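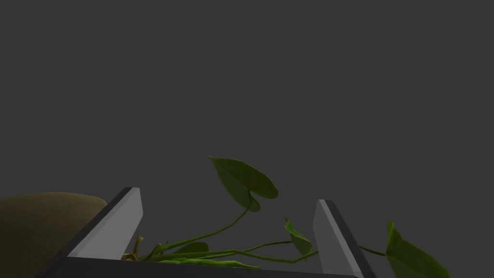
Dreneck Valley Climate Discussion Club

Frequently Asked Questions

Who are you, and do I have to believe a certain thing to join?

Come on in! We're a club of neighbors who like to read and argue (politely, most evenings) about climate, weather records and the policies that come out of them. We have members who think the warming forecasts are overdone, members who lie awake over them, and a good many who change their minds depending on what we read last. There is no pledge to sign. All we ask is that you read the article before you tell the rest of us what's wrong with it.

Do I need a science background?

Not at all. I taught third grade for most of my working life and I had to have the word "anomaly" explained to me more than once. For our purposes it means how far a temperature sits above or below the average for some stretch of years that somebody picked. Which stretch they picked matters a good deal for how the chart looks, and you'll hear about that at almost every meeting, so you may as well get comfortable with it early.

Why do you spend so much time on where a graph starts?

Well, try it at home with any long record. Begin your line in a cold year and it climbs nicely. Begin it in a hot one and it may look nearly flat. People on every side of this do it, sometimes without meaning to, and we like to ask for the whole record before anyone gets excited. We also look at the vertical scale, which can make a small change look like a cliff or a big one look like a prairie.

What is the difference between weather and climate?

Weather is what ruined our December potluck. Climate is the pattern you get after many years of potlucks. One snowstorm doesn't settle the question, and neither does one hot afternoon, though I admit we all bring them up anyway.
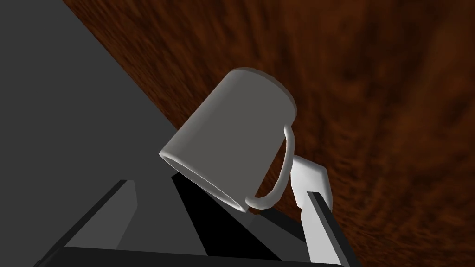 How do meetings work?

We meet in the back room of the Prantl Street library. We send out 2 readings ahead of time, chosen so that they disagree with each other. Each gets a short summary from a member, 20 minutes at the most, and then the floor is open. Nisha Semwal moderates and she does keep a timer, so please don't take it personally when it rings. It rings for me more than anybody.

What does it cost?

Dues are $38 a year and cover the room and the photocopying. Your first visit is free, and students never pay.

Can I suggest a reading?

Please do! Send it to Nisha with a line or two on why you think it's worth our evening. Newspaper columns are fine, but if the column leans on a study, send us the study too. Our shared folder is up to 1,007 items now and the search box is a little fussy, so try the author's last name first.

Does the club endorse candidates or carbon tax proposals?

No. Members speak for themselves, and several of them write to the Vondano paper quite often. If you see a letter there claiming to be from the club, it isn't ours.

Page updated 14 Feb 2020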